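18 October 2021
Lleucu Wynne

I write this the same evening, while I still have the order of things in my head. Tomorrow I must give a written report to Angharad and I know that a report makes everything smoother than it was.

In the morning Nia and I recorded with the hand grippers at the big table, as on every day this month. We had the tidy-up set: put the things together, take them apart, put them together again. My wrist is tired already at eleven when we do this set, and I asked to change to the left-hand tool for the second half, which she kindly allowed.
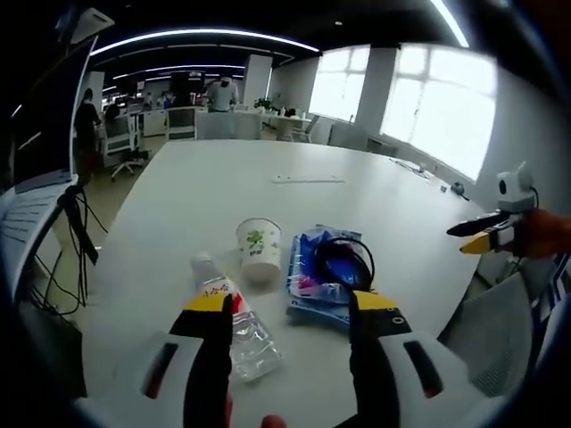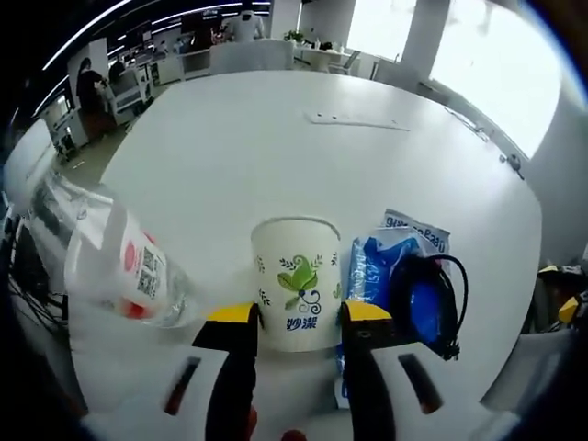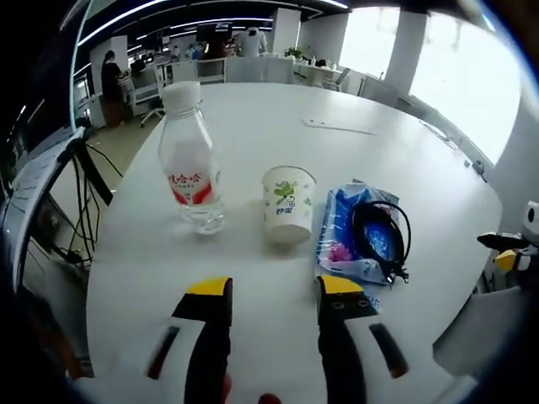
The tidy-up set on the big table: bottle, paper cup, blue package and the coil of black cable.

In the afternoon the arm closed on Nia's hand.

I put it so shortly on purpose. She is all right. The middle finger has a red line and will have a bruise, and she can bend it. She drove home herself at five and wrote to me at seven that she had made soup. But it closed on her hand and it didn't open when it was told to open, and I have been thinking of nothing else.

I will try to go through it properly.

After lunch we went to the back room, where the Trokalari arm is bolted down, to try the new model. Wyn had trained it over the weekend on 1,306 recordings. The plan was 200 grasps on the paper cup, with me at the computer and Nia at the side of the cell to put the cup back each time. We have done this kind of test so often that we talk about other things while doing it. Today it was her sister's wedding and whether a person can wear green.

The first part went nicely. The arm came down, took the cup by its sides, lifted, set it down. Then I noticed that the cups came back with a dent. A small one in the beginning. I said it aloud and Nia said yes, she had seen it too, and she took a fresh cup, and we continued. I have to write here that I saw the dent and continued. I wrote "slight denting" in the log in a very neat hand. After some more grasps the cup was pressed nearly flat, and we laughed. I am not proud of that.

Then came one where the arm lifted the cup and stopped in the air, as if it was waiting. The status light on my side was green, and green should mean idle. Nia saw from her place that it stood still and reached in to take the crushed cup out. It is against the rule. The rule is that I press hold, I say "held", she repeats "held", and then she reaches. We used to do it every time in July, when everything was new. I can't say on which day we stopped.

When she pulled at the cup, it slid out, and the fingers closed further, all the way, with the end of her finger in between.

She didn't shout. She said my name, quite low. I pressed "open" on the screen and nothing happened. I pressed it again, and I believe a third time. Then I hit the red button and the arm went dead, but of course the gripper stayed where it was, closed. It keeps its position when the power is cut, so that it won't drop what it holds. I knew this. I have explained it to visitors as a good feature! Wyn came running from the next room with the hex key for the manual release, and he had her free in less time than it takes me to write it. In my memory it was very long.

Branwen put cold water on it and made her sit down. Then she made me sit down too.

What went wrong, as far as we know tonight:

The fingers have soft pads, and the gripper has a force limit, so it shouldn't be possible for it to hurt someone much. It is what we have always said. The limit is set in the controller box from Popescu, and it was set correctly, Wyn read it to me from the screen. But it only works when the box gets commands in the normal range. Our model was sending a width below zero. It asked for the fingers to be closed more than closed. The box doesn't refuse such a number. It goes into another mode, called "seat" in the manual, which is meant for fitting new fingers, and in this mode it pushes with what it has and doesn't listen for "open" until it has finished. With a cup or a finger in the way it can't finish. It is on page 137 of the manual, in a gray box with small print. Angharad found it. I had the same manual on my desk for months with a mug on it.

And the light was green for the same simple reason. In that mode the box reports to us that it is idle.

Then why did the model send a width below zero? Here it comes back to our hand grippers, and to me a little. The width of the fingers is measured on each tool, and every morning we should close it fully on nothing and press the zero button. We do this. But one of the tools has had a loose block under a finger since last week. You can feel it if you wiggle it, it's a very small play. When it is zeroed with the finger sitting a bit out, then every real closing after that gets a number lower than zero. The check program, Binach, should throw such recordings away. It did until somebody turned that check off, because it threw away too many, and the somebody was Wyn, and he said so himself at once in front of everybody. I respect him for it. I had asked him to do it. I said this also, but more quietly and after him, and I wish I had been quicker.

So the machine learned from our hands that "closed" is a number that doesn't exist. It isn't stupid. It did very exactly what we showed it.

I keep thinking of this morning. When you hold the tool yourself, you don't look at any number, you feel the cup. You squeeze until it holds and then you stop, without any thinking. The cup was never crushed under my hand. I was so careful with it, and I even told Nia that she should come in lower from the right, to be gentle with the cable. All this care, and what was written down beside it could have been wrong by more than the thickness of the cup wall. I don't know yet if this morning's recordings are good. The loose tool was put back in the drawer without a label, so I can't even say which of us was holding it. This I will put in the report too.

We agreed on some things before we went home. I copy them from the whiteboard, as Angharad wrote them:

Arm stays off, plug out and tag on, until she signs.
No width below zero leaves our computer, whatever the model says. Wyn does it tomorrow, Branwen reads it after him.
The check in Binach goes back on. We look at what it throws away instead of being annoyed by it.
Loose tool gets a tape with the word BAD. All tools get a number.
Hex key hangs on a cord at the cell.
"Held" and "held" again. Always.
Write to Popescu about the green light.

There was a small quarrel about the last recordings. Wyn would like to repair them by adding the missing bit to each number. Branwen would like to delete everything from the day when the play was first felt, and nobody wrote down this day, so it would be a lot. If we have to take out 1,000 of them, we are almost at the beginning again, with the Brorthorpe visit coming. Angharad didn't decide. She asked me what I think and I said delete. Then I thought of my wrist. But I would still say delete.

Later, when the others had gone, I went into the back room to collect the cups. The arm was hanging in the position where it had stopped, a little turned toward the place where Nia stands. I put the flat cups into a bag and wrote the numbers on it, they are evidence, I suppose. I also tore the page with "slight denting" out of the log, and then I was ashamed and taped it in again. It sits crooked now. Angharad will see the tape and I will have to tell her.

Nia wrote again just now. She asks if I can bring her charger tomorrow, she left it under the desk, and if we can do the recording with the other hand this week. I answered yes to both. I don't know about the recording, really. I think that tomorrow we will only measure fingers.

Must remember: charger. Tape and marker. Ask Branwen where the accident book is kept, I have never had it in my hand.

© Lleucu Wynne. Please ask before you copy. | Contact | Back to top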